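Search this site
Enter keywords
Go
Print this page
E-mail this page

Mirkeo Works Oral History Project
Second progress report to the Nurkex Fund
Prepared by Nabila Ginting, project lead

Period covered

This report covers the six months to the end of December. It follows the headings in the grant agreement, with one extra section on the building, which was not in our original plan but has taken up a good deal of time.

The grant pays for recorded interviews with people who worked at the Mirkeo shoe works in Vustmont before it closed, for transcripts of those interviews, and for a touring display and booklet.

Interviews

We have now recorded 59 people. The target for the whole project was 50, so this part of the work is ahead of plan and we intend to stop soon. Four more people have been promised an interview and we will keep those appointments. After that, new names will go on a list to be passed to the county archive.

The first report said we were short of people from the closing room and had almost no one from the offices. Both gaps are smaller. A notice in the parish magazine brought in several former machinists, and one of them put us in touch with two women who had worked in wages. The weakest area is still the tannery side. It shut earlier than the rest of the works and many of the men have died. We have spoken to three sons and a daughter instead. Their interviews are useful but they are second-hand, and the catalogue will say so.

Most interviews last between one and two hours. We had planned for an hour. People generally start with the date they began and who was foreman, and it takes a while to get on to the things we most want, such as how piece rates were worked out, what happened when a machine broke down and where people ate. We changed the order of the questions in the summer to start with a normal day and this has helped.

Two people asked for parts of their recordings to be closed. In both cases they named colleagues who are still living. We have agreed a closure of thirty years for those parts and the rest will be open.

Transcripts

Transcribing is behind. By the end of the period 31 interviews had been typed up and checked, against a target of 40. There were two causes. The longer interviews mean more typing for each one, and our typist was away for five weeks following an operation. She is back and we have taken on a second typist for two days a month, paid from the underspend on travel.

Checking is slower than typing. The trade words cause the most trouble. "Clicking" (cutting out the uppers) was typed as "clipping" all through one of the early transcripts, and "welt" came out as "belt" in another. Amirul Tambunan has put together a word list of 213 terms with short meanings, and both typists now work with it beside them. It will go in the booklet too, in a shorter form.

Each person is sent their transcript before it is made final. Replies take anything from three days to two months. If we hear nothing after a second letter we telephone.

The building

Our room at the old reading rooms had water coming through the ceiling in October. No recordings were lost, as the master copies are kept in two other places, but a box of loaned photographs got damp along one side. We told the owners straight away. The photographs have been dried and flattened by the archive's conservator at no charge to us. Nine of them have some staining that will not come out. All had been scanned already.

The landlord has patched the roof and says a full repair will be done in the spring. Until then we keep nothing on loan in the room overnight. This is a nuisance, because everything has to be carried down to the car and back again, but we do not see another way of doing it.

Work with schools

Three primary schools and the secondary school took part. The primary sessions were built around the handling box, with lasts, a hand awl, a wage packet and a set of uppers at different stages. The children liked the lasts best and wanted to know whose feet they were.

The secondary school session went less well. It was put into the last hour of the afternoon and the recordings we played were too long. For the second visit we cut them down to clips of a minute or less and asked pupils to work out from each clip what job the speaker did. The teacher has asked for the clips so she can use them again, and we have supplied them with the speakers' consent.

Touring display and booklet

The display will open at Vustmont library and then go to 11 places, mainly village halls, the health centre and two sheltered housing schemes. Most of these have no wall we can fix to, so the display has been designed for table tops and can be put up by one person without tools. Chávez, the printers in Station Road, gave us a fair price and have been patient about changes.

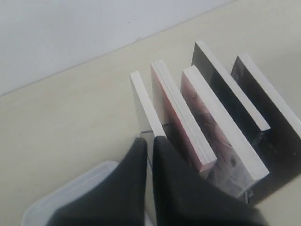

Panels standing side by side on a table top.

The wording was tested with a group of former workers at a coffee morning. They thought the text on the 1960s was too cheerful and asked for more about short time and the weeks when there was no work. We have rewritten that part using quotations from the interviews. They also corrected the name of the lane behind the boiler house, which we had taken from a map and which was never used by anyone at the works.

The type size has gone up twice. This has meant less text, and some material we were fond of has moved to the booklet - the works fire brigade and the Christmas dinners, for instance.

The booklet is in draft at 48 pages. We have permission for all but four of the photographs. If we cannot trace the owners of those four by the end of February they will be left out.

Money

Spending to date is within budget overall. Travel is under, because most interviews have been in Vustmont itself and people have often come to us. Transcription is over and will stay over. We wrote to the Fund in November asking to move money between these two lines and are grateful for the quick agreement. Printing costs are as quoted. A full statement is attached as a separate sheet.

Staffing

Amirul's post has been extended by three months at the same hours, within the existing budget, to cover the transcript backlog. There are no other changes.

Next six months

Finish the last four interviews by the end of January.
Bring transcripts level with recordings by May.
Open the display at the library in March and start the tour after Easter.
Print the booklet in time for the library opening if the photographs are settled, otherwise in April.
Hand over the first batch of recordings and transcripts to the county archive.

The archive has asked for the files in a different naming order from the one we have used. Renaming them is dull but not difficult and Amirul has made a start.

We would welcome a visit from the Fund while the display is at the library. Weekday mornings are busiest there, and several of the people we interviewed have said they would come in to meet you.

Contact us | Copyright Mirkeo Works Oral History Project | Back to top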